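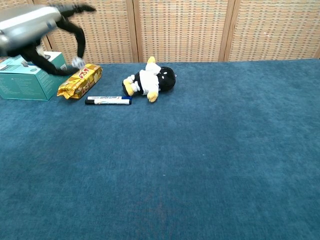 Cómo preparar un puesto de picking mixto sin creerse el folleto

Esta guía es para encargados de almacén y jefes de turno a los que les han anunciado que llega un brazo robótico a la zona de preparación. Está escrita a partir de la puesta en marcha en la nave de Stasteser, donde se trabaja con pedidos pequeños y muy variados: papelería, aperitivos, peluches, cajas de todo tipo. El integrador fue Gravbridge. El folleto prometía «autonomía desde el primer día». Conviene leer esa frase con calma.

Antes de empezar

Pide el listado de referencias que el proveedor ha probado de verdad. El nuestro cubría 400. El catálogo tiene 1,367. La diferencia la iba a coger alguien a mano, y ese alguien no aparecía en ningún presupuesto.

Paso 1. Clasifica por agarre, no por familia

Olvida las categorías comerciales. Una caja de cartón de caras planas y un rotulador de pizarra son problemas distintos para una pinza de dos dedos, aunque vayan al mismo cliente. Haz cuatro grupos: rígido con caras planas, cilíndrico fino, envoltorio brillante y arrugado, blando sin forma fija. Un paquete de galletas en envoltorio metalizado va al tercero; un peluche con llavero, al cuarto.

Paso 2. Prueba con los artículos mezclados

Las demostraciones suelen hacerse con un objeto solo en mitad de la superficie. Pon varios juntos, con el paquete torcido contra la caja y el rotulador delante. Repite cada grupo en 5 posiciones y apunta qué hace el brazo y quién tiene que intervenir. Si el comercial propone separarlos «para esta primera prueba», apúntalo también.

Paso 3. Mide el tiempo de la persona

El panel de Zutlow, el programa que usamos para el seguimiento, cuenta ciclos del robot. No cuenta los minutos de quien recoloca, desbloquea y revisa. En el primer mes registró 3,221 ciclos y quedaba muy bien en la reunión. Lleva una hoja aparte, en papel si hace falta, con tres columnas: hora, motivo y minutos.

Paso 4. Escribe el puesto nuevo antes de que exista

Quien preparaba pedidos pasa a vigilar, y vigilar cansa de otra manera. Se anda menos y se espera más — y se oye más veces el aviso de parada. Deja por escrito quién puede detener el brazo, quién lo rearma y en qué categoría cobra. En el turno de tarde estuvimos semanas con gente haciendo tareas de técnico con nómina de mozo.

Paso 5. Reserva una línea manual

No desmontes las mesas antiguas. El módulo de visión Głowacki se actualizó en noviembre y hubo que repetir las pruebas del grupo tres completo. Los pedidos salieron por las mesas.

Qué pedir por escrito al proveedor

Referencias admitidas, con fecha de prueba.
Plazo de respuesta ante una parada.
Horas de formación por persona y turno, dentro de la jornada.
Quién paga las pruebas cuando cambia el envase de un producto.

El último punto costó dos reuniones y sigue sin firmar. Mientras tanto, los envases nuevos van a la línea manual.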